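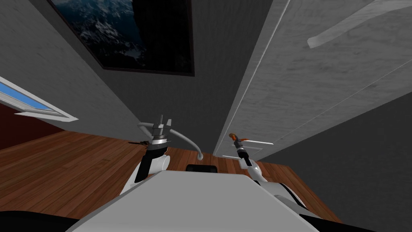 Rendered room view, both grippers raised.

How to Write a House Manual Your House Sitter Will Read

Posted Sunday, August 23, 2026

My first house manual ran to 3,316 words. It had a section on the history of the back gate. The sitter told me later that she had read the Wi-Fi password and the part about the cat, in that order, and had then spent a pleasant week doing everything else wrong.

The current version is 633 words and fits on two sheets of paper. The house is no simpler. It's the same drafty place in Siltusport with the same opinions about hot water. I just stopped writing for the person I wish would stay there and started writing for someone standing in the kitchen with one shoe on.

You need a pen, a printer, a clear plastic sleeve, and an afternoon when you can put up with your own home.

Step 1: Walk in like a stranger

Go outside with your bags (real bags, with things in them) and come in again. Write down everything your hands do without consulting you. Mine lift the front door slightly before turning the key, a trick I had been doing for years and had never mentioned to a soul. One sitter stood on the porch for a long time on account of that.

Keep going until you have put the lights on, used the bathroom, made something hot to drink, and gone to bed. You don't have to sleep, though I did.

Step 2: Sort by panic

Most people arrange a manual by room. Room order is lovely if your sitter is a real estate agent. Arrange it by how upset the reader will be when looking it up:

Water is coming out of something.
It is cold and getting colder.
I am locked out.
The animal is missing, or has brought in a second animal.
What day is the trash?

Anything that doesn't fit on that ladder can go at the back under "Other," where it will be left in peace.

For the top line, say where the shutoff valve is and which way it turns. Then give one phone number. Mine is Karabulut Plumbing, who answer after dark and don't sigh. I used to list three plumbers in order of preference, with notes. A person with wet socks doesn't want my notes.

Step 3: Name things by how they look

You call it the den. Your sitter sees a room with a couch. You call it the Clallolmont closet because of a box that came back from Clallolmont once and never got unpacked. This is charming, and it's useless to everyone but you.

Use color, height, and what's next to it. If you have two of something, pick the feature that can't be confused. A picture on the wall makes a decent signpost as long as you don't move it, and as long as you say what the wall looks like too. People remember a dark, bumpy wall long after they've forgotten "the hall to the left."
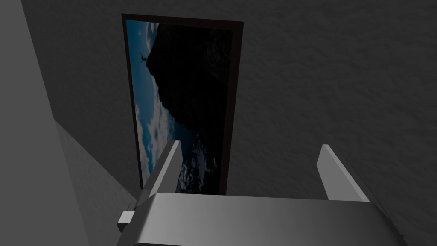 Step 4: Write instructions with an ending

"Turn on the heater" is half an instruction. How will they know it's on? My Olatach heater takes 79 seconds to make up its mind, and for most of that time it gives every sign of being dead. Two sitters in a row turned it off at the one-minute mark and spent a December evening in their coats. The line now reads: "Press the button once. Wait for the click. It's slow. Leave it alone."

Do the same for the dishwasher, the oven, and any lock that needs a second turn. 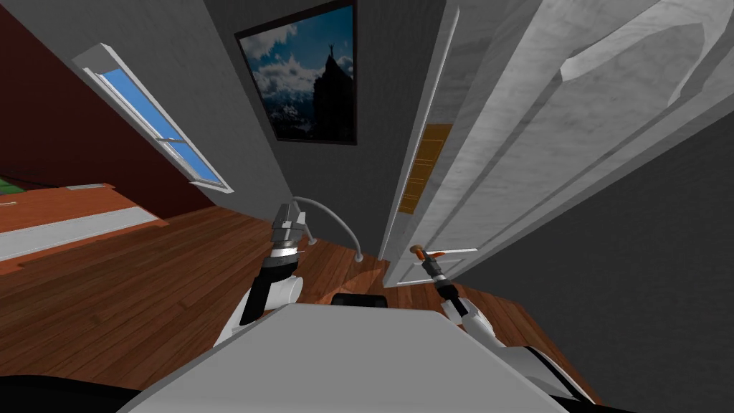 Doors deserve a short list of their own, because every house has at least one that sticks, one that swings, and one that has to stay shut for reasons involving the cat. Give each a line. Say whether it pushes or pulls and what state you want it left in. Then identify it by its hardware, which is easier to spot than a room name: "the door with the white lever handle, orange at the tip" will get a tired guest to the right place faster than "the second utility door." If all your handles match, a bit of colored tape does the job.

Step 5: Test it on someone who owes you a favor

Hand over the manual, leave the room, and keep quiet. Every question they shout through the wall is a missing sentence. Every page they skip can probably go. I lost the gate history this way, and I'm nearly over it.

Step 6: Put it where they'll look

Print it, sleeve it, and leave it on the kitchen counter by the kettle. Email a copy as well, but assume the email will be opened at the airport and never again. Write the Wi-Fi password at the bottom of the second page, so they have to pass the shutoff valve to get to it.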